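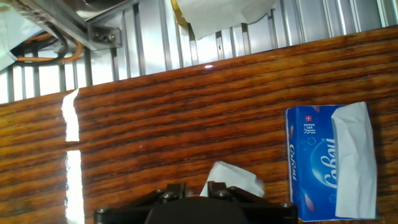
October 17, 2019

So we finally did Kustthorpe! I've wanted to go back since May, when we got rained off before lunch and spent the afternoon in the car eating crisps. It's a small seaside park, the old-fashioned sort with a pier at one end and a boating lake at the other, and I love it more than places five times the size.

First ride of the day was Gollden (yes, two Ls, and no, I don't know why). It's a wooden coaster, 618 metres long, and it rattles your teeth in the best possible way. We sat at the back, which I'd recommend to anyone – you get properly yanked over the first drop and there's a lovely little hop just before the station. The queue board said 12 minutes and it was less than that. We went round again straight away!

Vuduvico was the one I'd been nervous about. It's their swinging ship, except it's done up as a haunted paddle steamer, with fog and an organ playing all the way through. My friend Noura Nseir screamed from start to finish and then bought the photo. I kept my eyes shut for the top bit, so I'll have to go on it again next year and look at the view.

Lunch was at Semple, the café by the boating lake. Chips, peas and a pot of tea, and they'll swap the peas for beans if you ask. Get there before noon if you want a window seat. The ginger cake is huge, so share one – or don't, I didn't.

We walked up the lighthouse afterwards. It's 172 steps and my legs knew all about it, but it was clear enough to see the whole bay and the little train going round underneath us.

A few bits if you're going: the car park takes coins only, the lockers by the pier are free for the first 90 minutes, and the dodgems shut an hour before everything else. We missed them, so they're top of my list for next time.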